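About Brenddale Football Club

Brenddale is a community soccer club based in Takville. We field junior, senior and over-35s sides, and this season we have 304 registered players. Most live within walking distance of the ground.

Training for juniors is on Monday from 5.30 pm. Seniors have the main pitch after that.

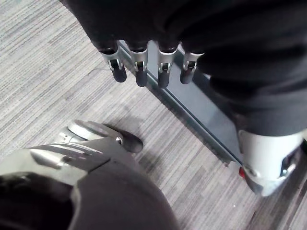 Cleiton Moura says he came down for a trial, expected to be sent to the reserves and got a full 90 minutes in his first match. He has re-signed every year since.

Our senior coach is Aatos Valtonen. Leokadia Zieliński runs the junior program and handles transfers and clearances, so please email her before you train with us if you are still registered elsewhere. We have 2 grass pitches, and the lower one closes after heavy rain.

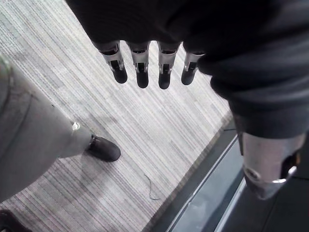
Trials for the senior squad are held in January. Bring boots, shin pads and water. Players coming across from Clilledton can get a lift from the station if they ring the club the day before. Fees are listed on the registration page and can be paid by the month.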